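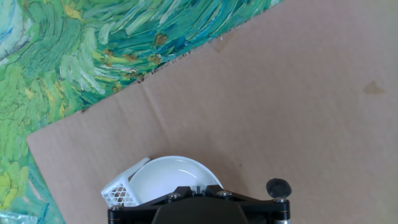 Wanted: people who cook from memory

Hi! I'm putting together a community cookbook called Mundik, and I need home cooks. Not chefs, please (unless you're a chef who also makes grilled cheese over the sink at midnight, in which case come on in). I want the food you make without looking anything up. Your aunt's cabbage rolls, the lentil thing you ate all through college, the pie crust you've never once measured.

I've been collecting recipes in and near Ekau for a while now, mostly by pestering people at potlucks, and I've got a pretty good stack. It leans hard toward desserts, though. I love a bar cookie as much as anybody, but I have so many lemon bars. So many! What I'm short on is soups, pickles, breakfast, anything with fish, and the plain weeknight stuff people think is too boring to send in. It isn't too boring. Send it in.

What you'd be doing

You'd share 2 recipes with me and then come to one cooking afternoon in February, in the upstairs kitchen at Wendance. I'll sit on a stool and write things down while you cook one of the two. That's how I catch the parts that never make it onto a recipe card, like how brown you mean when you say brown, or the fact that you always add a splash of the pickle water. We'll be at it for 2 hours, maybe less if you're making a salad. Then we eat.

The second recipe we can do over the phone or by email, whichever you like better. I do ask a lot of questions. If you say "a handful" I'm going to want to know whose hand.

Who I'm looking for

Anyone 18 or over who cooks at home and lives close enough to get to Ekau. You don't need to write well, own nice pans, or have family stories going back to the old country. If you learned your best dish off the back of a box and then changed it, I want that too. I'd especially love to hear from people who cook for one, people who cook for a crowd every week, and anybody who does their own canning.

I have room for 13 cooks this round. If more of you write in, I'll keep your name for the next batch, and I'll tell you so either way.
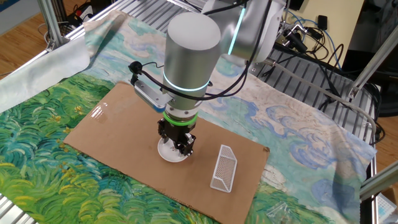
What you get

I can pay each cook $500, which covers both recipes, the afternoon, and a read-through of your pages before they go to print. Groceries are on me on top of that, so send me your shopping list ahead of time and I'll have everything in the fridge. If there's one particular brand of paprika you can't live without, say so, or bring your own and I'll pay you back for it.

You'll also get a copy of the book, and your name goes next to your recipes however you'd like it to appear. First name only is fine. The recipes stay yours. You can keep making them, selling them at the bake sale, putting them on your own blog, whatever you want. I'm only asking to print them in Mundik.

A few practical things

The kitchen has a gas range, a decent oven and a second oven that runs hot on the left side (I've made my peace with it). There's an elevator from the parking lot. Peanuts and other nuts are okay in there, but tell me ahead of time so I don't book someone with an allergy right after you. Kids can come along if they don't mind being handed a potato peeler.

Aaltonen is doing the printing. They're a small shop and they want the pages well before summer, so I can't push the February afternoons any later than they already are.

How to sign up

Send me a note through the contact form on this page by 17 January 2026. Tell me what you'd cook, where you picked it up, and which afternoons are bad for you. A messy paragraph is plenty. Please don't send the full recipe yet, I'd like to hear it from you first.

If you'd like to nominate your neighbor, ask your neighbor before you give me their number. And if all you've got is lemon bars, okay, write to me anyway, but tell me what you had for dinner last night too.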